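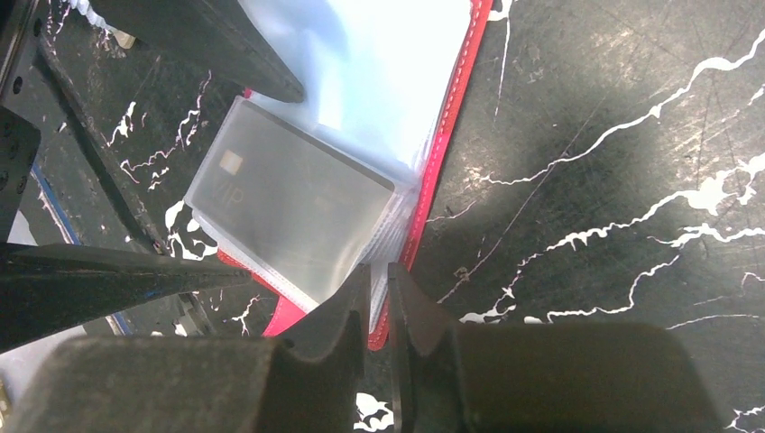 Card album sort-out, starring the grey VIP card and the red border I still love

1/ I've had the red card holder since September and it has turned into a filing cabinet. Loyalty cards, a library card, a stamp card from Gajdoš I was one coffee short on. So today I'm going through it, sleeve by sleeve.

2/ The VIP card stays! I've got 245 points on it and Hedvika Rusnák says they go further in the sales. She'd know, she's got 1,488.

3/ Things leaving: two old Puteo gift cards with nothing left on them, a Jenby membership I forgot to cancel, and a receipt so faded I can't tell what I bought.

4/ Love the white stitching round the edge, by the way. My last holder was just glued and it fell to bits in my bag — cards all over the bus floor.

5/ Wiping the sleeves with a barely damp cloth. They go cloudy if you leave them, and then you're squinting at everything at the till.

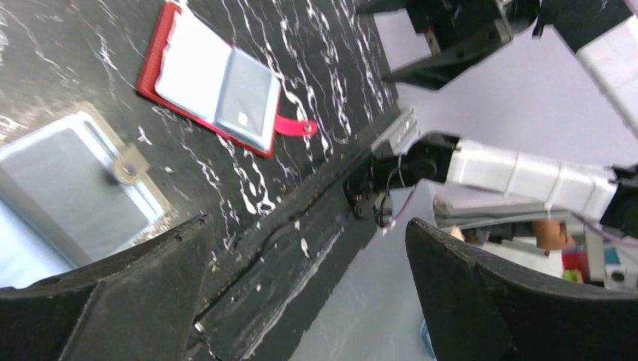
6/ Pink strap appreciation post. I can find that snap by feel at the bottom of any bag, even with gloves on.

7/ Marcela Koubek wants to know where I got it. Grakden, the little shop by the station, but they only had red left when I went.

8/ Right, kettle on, then my purse. Wish me luck.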